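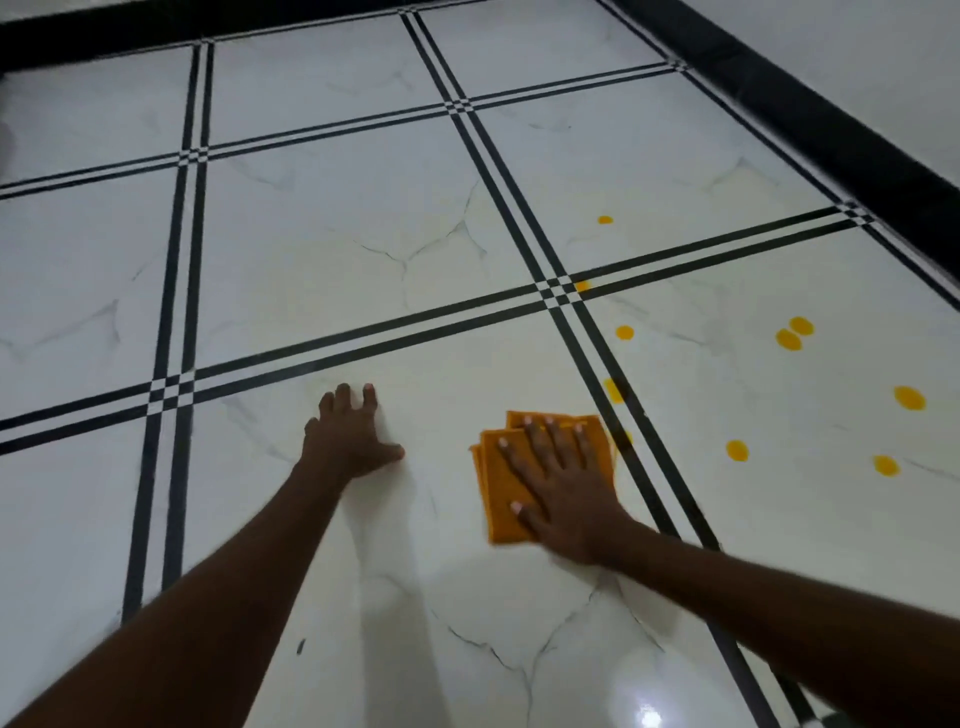
Do we need a new stability pull before the label change goes in?
Only for the 10 mg tablets. The lower strength was covered by the Dumcombe batches, and Tumaini Mosoti has the signed tables.

August, second entry. Dissolution rerun on Ellness lot 11, paddle method, pH 6.8. Two vessels came in low at the 15-minute point and recovered by 30. Baths checked, temperature in range. Besson thinks the coating pan at Groltley was overloaded. Could be. I'd want weight gain per tablet before writing that down anywhere official.

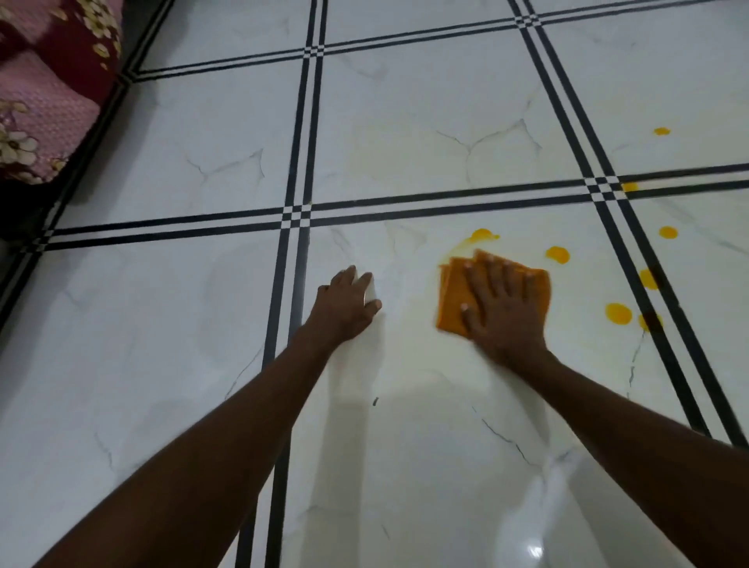

Retained samples from the same lot go on the HPLC tonight, with fresh mobile phase. Reference standard is over two weeks past its requalification date, so use the new vial from the back of the freezer and log the number.

Open: the agency's question on the combination arm still needs a reply from clinical. Jérémie Besson to chase. Impurity B stays at the old limit until then. Column 2 has a split peak, do not use.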